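How to Sync Subtitles to a Film When the Timing Is Off

Subtitles drift for two reasons. Either the whole file starts too early or too late, or the file was timed for a version of the film that runs at a different speed. The fixes differ, and applying the wrong one makes the second half of the film worse than the first. Find out which problem you have before changing anything.

What you need

The film file, the subtitle file in SRT format, a player that shows the running time in milliseconds, and a subtitle editor. The steps below use Grullberg, but any editor with a shift command and a stretch command will do. Menu names vary.

Make a copy of the subtitle file first and work on the copy.

Step 1. Measure the error at two points

Open the film and pick a line of dialogue near the start, with a clear first word and silence before it. Note the time at which the word begins. Open the subtitle file in the editor and note the start time of the same line. Write down the difference, and whether the subtitle is early or late.

Do the same with a line near the end. Avoid songs and crowd noise. In older crime pictures the last reel often has long stretches of gunfire or traffic with little speech, so you may have to go back several minutes to find a usable line.

Step 2. Compare the two errors

If both errors are the same, you have a fixed offset. Go to Step 3.

If the error grows or shrinks over the length of the film, you have a speed mismatch. Go to Step 4.

If the error is constant for a while and then jumps, the subtitle file was made for a different cut. Go to Step 5.

Step 3. Fix an offset

Select all lines and choose Shift. Enter the difference you measured. Use a negative value if the subtitles are late, a positive value if they are early. Save and check both test lines again. An error under 200 milliseconds is hard to notice and can be left alone.

Step 4. Fix a speed mismatch

Choose Stretch, or Point Sync in some editors. Enter the correct time for your early line and the correct time for your late line. The editor recalculates everything between and beyond them. Do not shift the file afterward unless both points are still wrong by the same amount.

The usual cause is a film transferred at 25 frames per second paired with subtitles timed for 24. Most editors have a preset for this conversion — try it before entering points by hand.

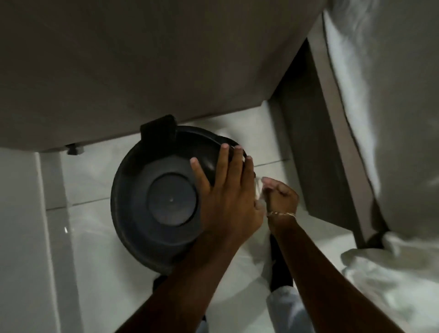

Can the same subtitle file be used for a theatrical cut and a director's cut?
Only after editing. The added or removed footage moves every line that follows it, and new dialogue will have no subtitles until you write them.

Step 5. Fix a different cut

Find the first line after the jump. Select that line and everything below it, then shift the selection by the difference at that point. Play forward to the next jump and repeat. Work from the start of the film to the end, never backward.

Step 6. Save

Save as UTF-8 so that accented letters display correctly. Give the subtitle file the same name as the film file, keep its .srt extension, and put both in one folder. Most players will then load it automatically.

Step 4 corrected after a note from Noel Belmonte, Fri 9 July.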